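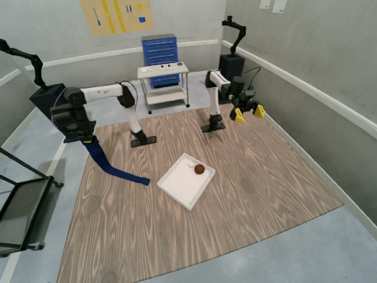 One dyer's remark, repeated in workshops wherever blue is made, has it that indigo never really goes into the cloth at all, and that anyone who wants a deep colour had better make friends with patience first.

Indigo dyeing

Indigo dyeing is the colouring of yarn or cloth with indigo, a blue pigment obtained from the leaves of several unrelated plants or made by chemical means. It is among the oldest and most widespread of all dye crafts, and one of the strangest, as the colour will not dissolve in water. The dyer has to turn it into something else first, then let the air turn it back.

Sources of the colour

Many plants carry the makings of indigo in their leaves. True indigo (Indigofera tinctoria) is a shrub of the pea family and likes heat. Japanese indigo (Persicaria tinctoria) is a knotweed with pink flowers, and grows happily in a temperate garden if it gets plenty of water. Woad (Isatis tinctoria), the old European source, belongs to the cabbage family and smells like it. Woad leaves hold far less of the colour than those of true indigo, yet the blue is chemically the same.

None of these plants looks blue. The leaves hold a colourless substance that breaks down when they are bruised or soaked, and only when air reaches what is left does the blue appear. A freshly stirred soaking tank, going from yellow-green to a blue froth, is one of the great sights of the craft!

Leaves may be soaked and the blue allowed to settle as a paste, which is then dried into cakes. In Japan they are more often composted, with turning and watering over many weeks, into a dark, earthy material called sukumo. Woad was traditionally crushed, rolled into balls and dried on racks before being wetted and fermented.

The vat

Since indigo will not dissolve by itself, it is put into an alkaline bath from which the oxygen has been removed. This is the vat. In it the pigment changes to a soluble form known as leuco-indigo, or white indigo, though in practice the liquid is a clear yellow or greenish colour with a coppery skin on top.

There are several ways of getting rid of the oxygen. Fermentation vats use bacteria, fed on bran, madder root or dates, and have to be kept warm. Fruit vats rely on the sugars in ripe or dried fruit, with lime to keep the bath alkaline. Iron vats use ferrous sulphate and suit cotton and linen, but they leave a heavy sludge. Modern chemical vats work in minutes and are used throughout the denim trade.

A fermentation vat is a living thing and behaves like one. It goes quiet when it is cold, sours when it is overfed and sulks after a long day's work. Dyers judge it by smell, by the feel of the liquid between finger and thumb, and by the bubbles that gather in the middle of the surface, known as the flower. At Wananside, where the town's dye house keeps 7 vats in a sunken row, the oldest is always left alone the day after a heavy load. The Wananside habit of naming vats after local streams is a newer one, and has no bearing on the blue, but visitors love it.

Dyeing the cloth

Cloth has to be thoroughly clean and soaked through before it meets the vat. Any trapped air will spoil the bath and leave pale patches. The cloth is slipped in slowly, kept below the surface, moved gently so that every fold is reached, and then drawn out with as little splashing as possible.

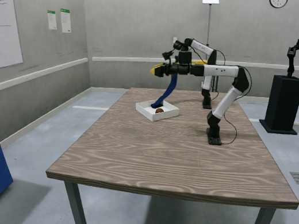

Then comes the moment everyone waits for. The cloth leaves the vat yellow-green and begins to change straight away, through a bright sea green and a murky teal to blue, as the oxygen in the air turns the indigo back into its solid form. The pigment is now caught in and on the fibres. It has not bonded with them in the way most dyes do, and this is why indigo rubs off on hands, chair covers and the inside of a new pocket.

One dip gives a pale blue. Depth comes from repeating the dip and the airing, and a long soak is no substitute for it. A weak vat used many times gives a clearer and faster colour than a strong one used in a hurry. The darkest cloth made at Wananside takes 21 dips, spread over several days – and it really is a wonderful colour, nearly black in shadow and faintly red where the light strikes it sideways.

After the last airing the cloth is rinsed until the water runs clear. A little vinegar in one of the rinses helps to clear the alkali, which matters most with wool and silk.

Names for the shades

Dyers have long sorted their blues by depth. Japanese has a lovely set of words running from kamenozoki, "a peep into the jar", for the faintest tint, to kachi-iro for a blue close to black. French and English woad dyers had scales of their own, with names such as watchet and plunket for the lighter cloths. The two terms were never fixed, and in old accounts one town's watchet could well be another's plunket.

Patterning

Because the dye only takes where the liquid and then the air can reach, indigo is ideal for resist work. Cloth may be tied, stitched, clamped or folded, or painted with wax, rice paste or clay. West African adire, Indonesian batik, Japanese shibori and the blueprint cloths of Central Europe all depend on this simple fact. In the Ivanyshyn printworks at Nostura, the paste is pressed on with pear-wood blocks, and the pattern book runs to 500 designs, many of them tiny sprigs and dots meant for aprons. Not all are still printed. Worn blocks are kept anyway, as the soft edges of an old leaf or star can be copied into a new one.

Ikat takes a different road. The yarn is bound and dyed before it is woven, and the slight shifting of the threads on the loom gives the pattern its feathery outline.

Synthetic indigo

Indigo made by chemists went on sale at the end of the nineteenth century and quickly replaced most of the plant crop. It is the same molecule, but purer; plant indigo carries traces of reds and browns that many dyers prize. Nearly all the world's jeans are dyed with the synthetic kind.

Small growers have kept the plants going, and there has been a warm revival among gardeners and hand weavers. The Amano seed plot near Wananside raises 900 plants of Japanese indigo in a season. Seed is sown under cover in spring and the young plants go out in June, when the nights are safe. The first leaves are cut before flowering, and a second cutting follows if the summer is kind.

See also: Woad; Resist dyeing; Sukumo; Denim

Last revised August 16, 2020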